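We finally walked the new Sillell footbridge in August, and I am still grinning! It's 65 metres long with a lovely low arch in the middle, and it replaces the old timber crossing that had been closed for 2 winters.

Floarea Cozma, who worked on the design, met us on the Nellska side and let me ask every question I had (there were plenty). The old piers were kept and re-capped, and the deck came up the river road in sections.

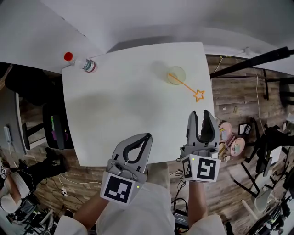 Two grippers over a white table

My favourite bit is the railing. The colour is a deep grey-green that almost disappears against the spruce, and if you lean on it near the centre you can feel the whole span hum when a bike goes over. Bring a thermos and go before 8, when the mist is still sitting on the water!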